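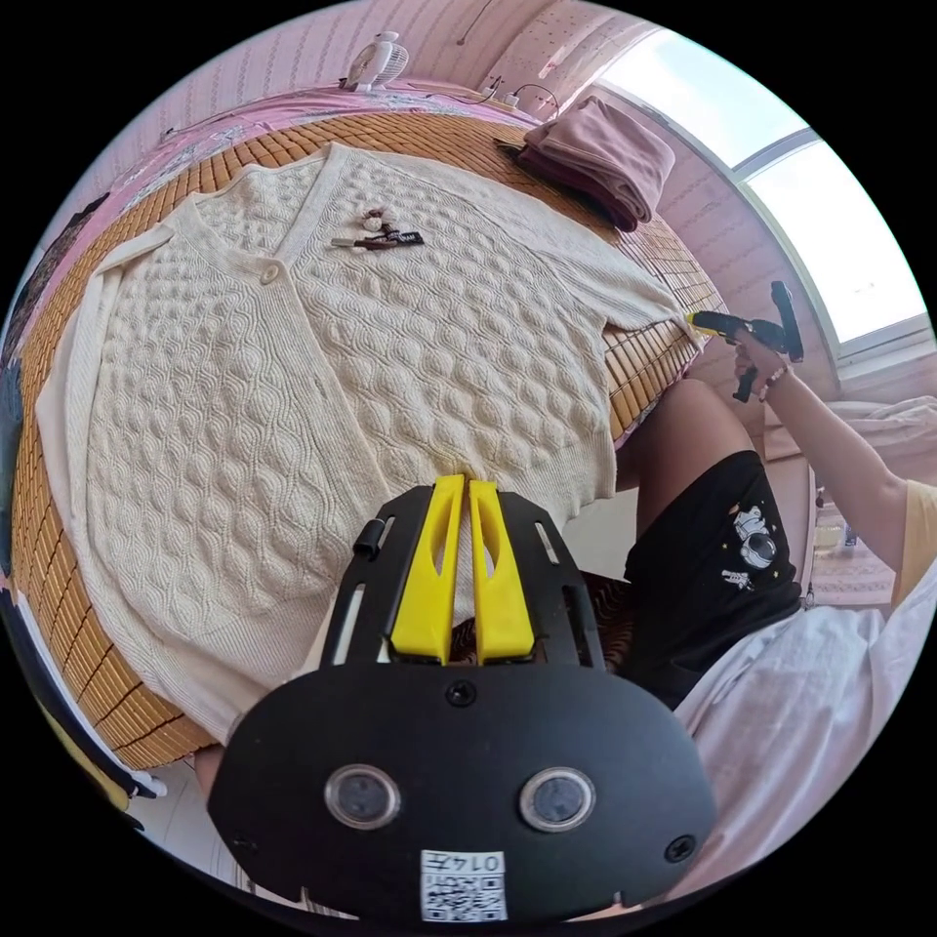
Ticket 596
Product: Midtbø cable cardigan, cream
Also involved: Ritum summer sleeping mat
Opened: 13 February 2025
Customer: Lerato Pretorius
Handled by: Otis Haverford, Hastier aftercare
Status: Closed

Customer's first message

Hello. I bought the Midtbø cardigan from you in the autumn and I keep getting pulled loops on the back of it. There are three now, all below the shoulder blades, and none at all on the front. I have not worn it with a rucksack and I do not have a cat. It gets folded on the bed like everything else I own, and the bed has one of your Ritum mats on it. I would like to know if the knitting is faulty or if I am doing something wrong. I have the receipt.

Lerato

Reply 1, Otis

Hello Lerato,

Thank you for the clear description. Please don't cut any of the loops. A cut loop in this sort of stitch can run, and then it is a repair and no longer a tidy-up.

Could you tell me the following:

How do you wash it, and how does it dry?
Do you fold it on the mat itself or on the sheet?
Do you slide it at all while folding, or lift it?
Do you wear a brooch, badge or name tag with it?

Otis

Customer

Hand wash in cool water with the wool liquid. Rolled in a towel, then flat on the airer. That is the same as I did with my old one, which never pulled.

I fold it on the mat. The mat covers most of the bed, so there isn't much sheet left to use. I lay it front side up, smooth it down, turn the sleeves in and then pull the whole thing towards me so I can reach the far end. So yes, sliding.

I do wear a brooch, a dark brown bar one with a silver tip. It goes near the neckline, so nowhere near the pulls.

Reply 2, Otis

I think the sliding is most of it. The mat is made of lots of small pieces with gaps between them, and the cardigan has raised bobbles and diamonds. Under a cotton shirt the gaps don't matter. With a heavy knit you are pressing the back down into them when you smooth the front, and then dragging it.

Before we settle on that, I'd like to rule out a rough edge on one of the pieces. Could you do this with an old pair of tights:

1. Put one leg of the tights over your hand like a glove.
2. Stroke the mat lightly, along the rows first and then across them.
3. Where it catches, stop and mark the place with a bit of masking tape.
4. Do the middle and the near side. You can leave the strip under the pillows.

Please don't sand anything yet.

Customer

Done. It took me 12 minutes, including finding the tights. Along the rows nothing caught. Across the rows it caught in two places, both on the near side, about where I stand when I fold. One of them I can feel with a fingernail. The other I can't feel, but the tights did catch there again when I went back.

I also tried the jeans over the same spots and they slid straight over, so I suppose that is why I never noticed.

Reply 3, Otis

Very useful. So there are two causes — a rough edge in two places, and the dragging. Either might pull a loop and together they certainly would.

For the mat: use a fine nail file, the sort with a soft board, and go along the edge of the piece, never across the join. A few strokes, wipe with a barely damp cloth, then try the tights again. If it still catches after a second go, stop there and I'll arrange a replacement mat. It is within its guarantee.

For the cardigan: turn it inside out over your hand, find the pulled loop from the wrong side and draw it through with a blunt darning needle. Then stretch the knitting gently sideways and lengthways around it. Leave the biggest one until last.

For folding, until we know the mat is all right:

Take the brooch off first and fasten it shut. The pin can catch the cuffs when the sleeves come in.
Do up the button.
Put a pillowcase or a towel under the cardigan before you lay it out.
Lift from both sides to turn it. If you need it nearer, pull the towel.
Fold the sleeves in loosely, then bring the bottom up to the neck once. It doesn't need smoothing hard.

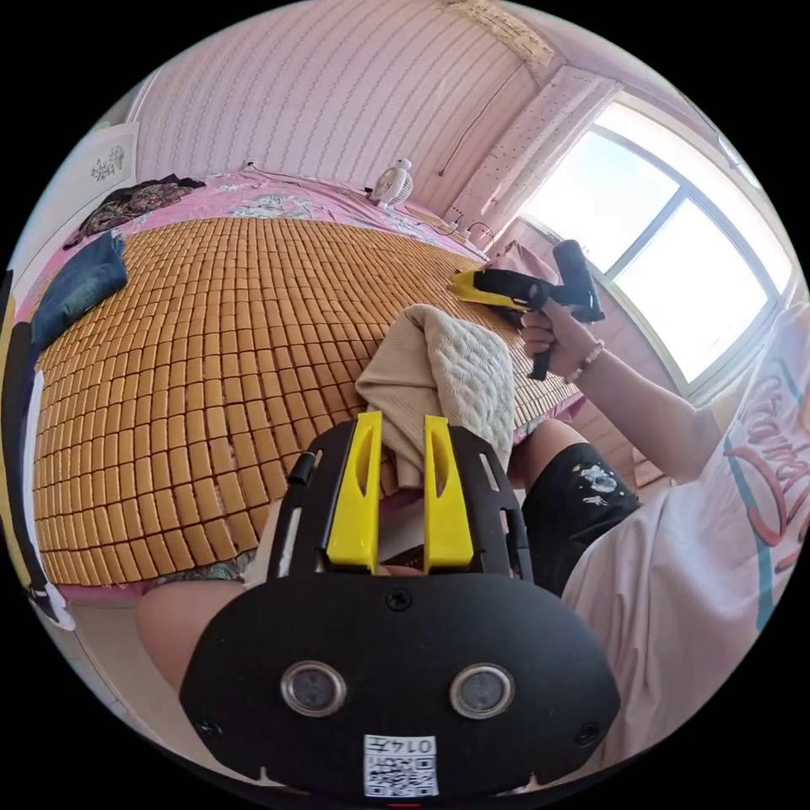 One more thing I forgot to ask is where it goes between wearing and folding. If it is dropped in a heap on the mat and then picked up by one corner, the rest of it gets dragged across the pieces. If you do that, the end of the bed with only the sheet showing would be a kinder place to drop it.

Otis

Customer

Yes, it gets dropped in a heap. Usually with whatever else I had on.

I filed both spots. The first was fine after one go. The second needed two and then passed. Two of the loops have gone back in and you would not know. The third is better but still sits a bit proud, on the lower back. I tried the Jokier snag tool my sister had and it made no difference, so I have put it away before I do some harm.

I would still like to know if the knitting is looser than it should be.

Reply 4, Otis

I asked the workroom. The Midtbø is knitted fairly loose between the cables so that the bobbles stand up, and they don't regard that as a fault. They did agree it should have come with a note about rough surfaces, and they have asked for a line on the care card.

If the third loop still bothers you, post the cardigan to us and the workroom will draw it in free of charge. Allow 9 working days. A padded bag is fine, and please leave the brooch at home.

Customer

I'll keep it for now, it's too cold to be without it. I have been using a bath towel, 70 cm wide, and the body of the cardigan fits on it but the sleeves go over the sides. Does that matter?

Reply 5, Otis

Not if you lift the sleeves in. A second towel across the top would cover it if you'd like to be safe.

Internal note

No new pulls reported after two weeks of wear. Mat not replaced. Free repair left open on the account until she wants it. Care card wording passed to the workroom: "Fold on a smooth cloth. Do not drag over slatted or tiled mats."

Closed, O. Haverford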